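Unanbridge Automation Test Hall
Post-Fault Safety Inspection Checklist
Two-Armed Legged Handling Unit, Produce Picking Station

Unit: Tandau, two arms, one gripper on each
Controller: Cirkine
Station: Pearce aisle, mock grocery display
Reason for inspection: right gripper failed to release on command; arm continued its return move under load
Log entry: 1,251
Completed pick cycles at time of fault: 1,003
Period: August
Result codes: P = pass, F = fail, C = pass with condition, N = not applicable

Background to the inspection

The unit was running the standard produce task, in which items are taken from the display crates and placed in a shopping basket on the floor side of the station. During the afternoon run the controller sent a release command to the right gripper. The gripper did not open. The controller recorded the command as complete and started the return move. The item, still held, pressed against the rim of the basket and the basket was dragged toward the unit. The operator pressed the emergency stop. There was no injury. The unit remained standing on its support line and was lowered under control.

The station was closed after the stop. Inspection of the station, the unit and the controller log followed, and the task was then repeated at reduced speed with two operators present.

Section A. Station and floor

A1. Floor clean, level and free of produce debris.
Result: P

A2. Walking area free of cables.
Result: F
Comment: A black cable crosses the floor between the feet of the unit and continues to the right. It is neither covered nor fixed down. The cable did not cause this fault, but a step in any direction would put a foot close to it. It must be rerouted or placed under a low-profile cover before any task that includes walking.

A3. Spare cable coiled and stored outside the work area.
Result: F
Comment: Tangled cables on the floor beyond the basket. Same finding as the previous quarterly check. The action was marked closed at that time and has been reopened.

A4. Crates stable and seated on the display.
Result: P

A5. Lighting adequate at the basket and at the crates.
Result: C
Comment: The floor surface is slightly glossy and reflects the overhead lights. Acceptable for operators. The vision team is asked to confirm that the reflections do not affect basket detection.

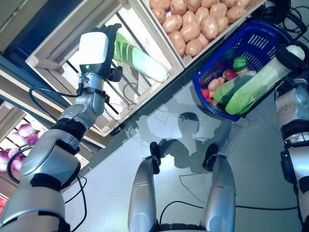 Figure 1. Produce station. Right gripper holding a long pale green vegetable over the basket; floor cable running between the feet.

Section B. Arms and external cabling

B1. Arm covers and joint housings secure, no visible cracks.
Result: P, both arms

B2. Fasteners present and tight.
Result: P
Comment: Checked by hand tool on both arms. No movement found.

B3. External cables on the arms secured along their full length.
Result: F
Comment: On the left arm, a thin cable forms a loop behind the gripper before running down to the wrist. The loop is large enough to catch on the edge of a crate. Add a clip at the gripper bracket and check that the wrist can still turn through its full range.

B4. Arms hold position when power is removed at the emergency stop.
Result: P
Comment: Tested with each arm extended and unloaded, then with a test weight. No drop that could be measured with the hall gauge.

B5. No abnormal noise or heat after a warm-up run.
Result: P

Section C. Grippers

C1. Fingers undamaged and free of residue.
Result: C
Comment: Plant residue was found inside the right gripper when the housing was opened on the bench. The amount was small and had not reached the drive. The cleaning interval in the station procedure is too long for work with fresh produce and should be shortened to once per shift.

C2. Gripper opens fully on command, unloaded.
Result: P, both grippers

C3. Gripper opens fully on command, holding a wide item.
Result: F, right gripper
Comment: The fault was reproduced. With a thick item held near the limit of finger travel, the right gripper stalled on opening in 3 of the repeat attempts. The linkage was stiff at one point in its travel. The same test on the left gripper showed no stall.

C4. Position reported by the gripper agrees with its measured position.
Result: F, right gripper
Comment: During each stall the sensor reported "open" while the fingers remained closed on the item. The sensor reads the drive side of the linkage and does not detect a finger that has failed to follow. This is considered the direct cause of the event.

C5. Manual release available and labeled.
Result: C
Comment: The release works. The label is worn and must be replaced.

Section D. Basket handling

D1. Basket free of cracks and sharp edges.
Result: P
Comment: The basket involved in the event was checked and kept in use. Light scuffing under the base.

D2. Basket restrained against movement.
Result: F
Comment: No restraint is fitted at the station. A restraint would not have prevented the fault, and a fully rigid one could have raised the load on the arm. A breakaway mount is recommended. Engineering is to propose a release force.

D3. Clearance between gripper and basket rim during placement.
Result: F
Comment: The programmed approach takes the gripper low over the basket. When items already lie near the top, the fingers work very close to them and there is little room to open. Raise the release height and add a check of fill level before each placement.

D4. Items in the basket do not obstruct the fingers.
Result: C
Comment: Long or soft items can lie across the placement point. Operators may remove them by hand only when the unit is in the stopped state and the stop has been confirmed on the pendant.
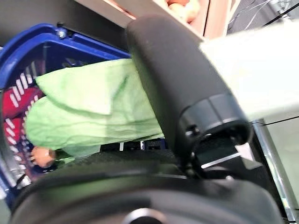
Figure 2. Gripper over the blue basket, with a light green item lying across the inside.

Section E. Controller and stop functions

E1. Emergency stop buttons present, reachable and working.
Result: P
Comment: All stations tested, including the pendant.

E2. Protective stop triggers on unexpected arm load.
Result: F
Comment: The load limit for the return move had been set at the value used for heavy crates. The drag force from a partly filled basket stayed below it. No record of approval for this setting was found. The limit has been restored to the default for produce work and locked.

E3. Motion blocked until release is confirmed.
Result: F
Comment: Confirmation relies on the gripper sensor alone (see C4). A second condition is required. The Cirkine controller can compare wrist load before and after release, and this function was available but switched off.

E4. Fault messages clear to the operator.
Result: F
Comment: No message was displayed. Log entry 1,251 contains only the operator's stop. An operator who had been looking elsewhere would have had no warning.

E5. Log complete and readable for the full run.
Result: P

Section F. People and procedure

F1. Operator trained and authorized for this unit.
Result: P

F2. Exclusion zone marked and respected.
Result: C
Comment: The marking is sound. Staff restocking the display have been entering from the rear while the arms were powered. Restocking is now permitted in the stopped state only.

F3. Event reported through the correct channel.
Result: P
Comment: Reported the same afternoon. The unit was tagged out before the end of the shift.

Required before return to service

Replace the right gripper linkage and repeat test C3 with wide items.
Enable the wrist load comparison and verify that a simulated failed release stops the arm.
Confirm the locked load limit for produce work.
Reroute or cover the floor cable and clear the spare cables.
Secure the cable loop on the left arm.
Raise the release height and add the fill level check.
Add an operator message for failed release.

Required within 7 working days of return to service

Fit the breakaway basket mount.
Replace the manual release label.
Revise the cleaning interval in the station procedure.
Obtain the vision team's reply on floor reflections.

Status of unit: tagged out. Testing at reduced speed is permitted for repair purposes with two operators present, one of whom must hold the pendant. Full-speed operation is not permitted until the first list above is signed off by the hall safety office.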